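The woman who runs the Dundville repair evenings wants to be called "the organiser" and nothing else. She has had enough, she says, of being turned into a local character. We met at her kitchen table in Banport on Sun 20 October. I had come with a fairly simple doubt: that mending evenings make people feel better about buying things and do very little else.

She poured the tea and agreed with about half of it.

"Most of what comes in isn't worth mending," she said. "I'd never put that on the poster. Somebody brings a toaster that cost less than their bus fare, and you spend the whole evening on it, and it goes again by Christmas."

So why do it? She looked at me as if I'd asked why she washed up.

"Because every so often it's a lamp somebody's mother had. And you can't tell from the outside which one you've got."
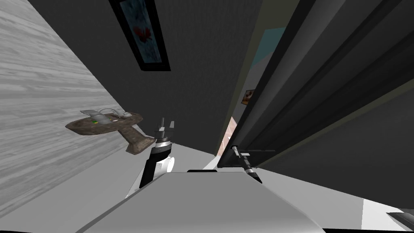 The club has kept a book since it began. Last year 236 items were written into it, and the figure turns up on the leaflet, in the grant form and on a banner by the door. I asked how many of those left in working order. There was a pause.

"We don't write that down in the same way."

In what way do they write it down? There is a column for "advice given", it seems, and that column is very full. Being told to throw your kettle away counts as advice. I said this looked like a generous way to keep score, and she didn't argue.

"The people who give us money like a big number. I'd rather have a small true one. I was outvoted."

The grant came from Teline, a firm that sells, among other things, small kitchen appliances. I find this hard to get past. A company makes a kettle with a base that can't be opened without breaking it, then pays for the tea and biscuits while people fail to open it. She has heard the complaint before, mostly from her own members.

"It's £30 a session. It pays for the hall. If they think that buys them a good name, they've got a bargain, I'll give you that. But the hall's warm."

Would she tell them to their face that their kettles can't be mended?

"I have done. They sent someone along with a box of pens."
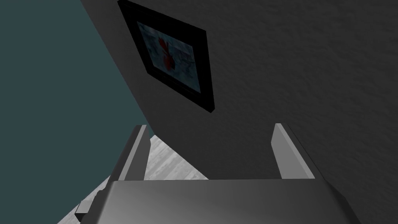
Where the two wall colours meet.

We moved on to the question of skill, where I expected her to be on firmer ground. The usual claim is that people come in helpless and go home able to do it themselves. I sat through two sessions in Dundville before this interview and saw very little of that. Mostly I saw people hand over a bag, go and find a chair, and look at their phones.

"Some watch," she said. "Some don't want to. I used to make them sit next to the mender and hold the torch. They stopped coming."

She thinks the teaching side has been oversold everywhere, and by her as much as anyone. A person might learn to change a fuse. Nobody learns to solder in 40 minutes with a queue behind them. The ones who get good were half good already, and came because they had run out of things to take apart at home.

She was warmer about the plain jobs: darning, gluing, sharpening, putting a handle back on. They need no parts and no manual, and the owner can see what has been done.

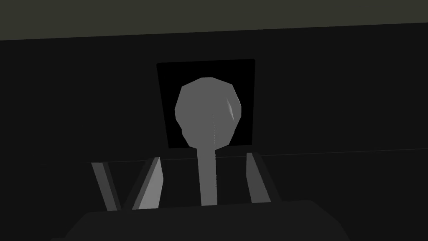 Her case for old kitchen tools is the one part of the afternoon where I gave ground. A drawer of them will outlast everything plugged in above it, she says, and she blames the plug. Take a spoon or a ladle, with a round head and a straight, narrow handle that gets a little wider where the two join. There is one place it is likely to go, she reckons, and you can look at that place and judge. With a food mixer you are guessing before you have found the screws. She has an Ostermann mixer on the shelf behind her that has been waiting for a part since spring, and she was plainly fond of it, and plainly not going to mend it.

I asked whether the evenings keep anything out of the tip. It is the main claim on the leaflet, after all.

"A bit. A carload, maybe, over a year. I wouldn't swear to it."

That seems a thin return on all those evenings, I said. She shrugged and said the same could be said of choirs.

There are 6 sessions left before the Teline money runs out. She hasn't decided whether to ask for more. If she does, she wants a new column in the book, headed "works", with a tick or a blank in it. She expects to be outvoted again.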